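Subject: Re: [garosia-arm] finger blocks the middle of the wrist view
Date: 13 August 2022

> I moved the camera mount back 30 mm and the finger still
> covers whatever I'm reaching for. Is anyone else on the
> Ruddock bracket seeing this, or did I print it wrong?

Same bracket on my bench, same result, so I don't think your print is off. I have mine over a white tray with a cartoon figure printed on it, and the finger comes up straight through the figure.

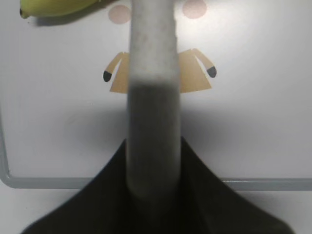

Wrist camera view, finger over the printed figure, banana at upper left.

The banana is clear of the finger. The figure's arms and hands show on either side, but most of its middle is hidden. Look at the shadow too. It spreads over the tray around the finger, and my threshold script from July doesn't like that at all.

Two things I plan to try. First, shift the camera 11 mm sideways and leave the height alone. The slots in the bracket allow up to 80 percent of that, so I'll have to file them longer. Second, lock exposure before the arm comes down. The Tristden driver has a setting for it, but mine resets at every power cycle.

If you still have the STL for the offset plate, please post it to the list. The copy in the archive (message 226) won't open for me.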